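3.2 Tableware and rim shape

The plates were bought from two shops, Barnov and Makris, and were chosen after 25 home visits made in October. In the visits we noticed that families keep patterned plates for everyday meals more often than plain ones. Tsakiris and Okoro reported the same for rented flats. We therefore included both kinds, with smooth rims and with wavy rims. The yellow plate with small white dots (Figure 2) belongs to the second kind, and its rim is scalloped all the way.
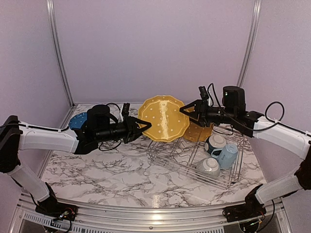

Figure 2. Yellow dotted plate held upright by its two sides.

A wavy rim offers the holder less regular support, and for this reason we recorded the place of each grasp separately. Plates with chips were left out of the analysis.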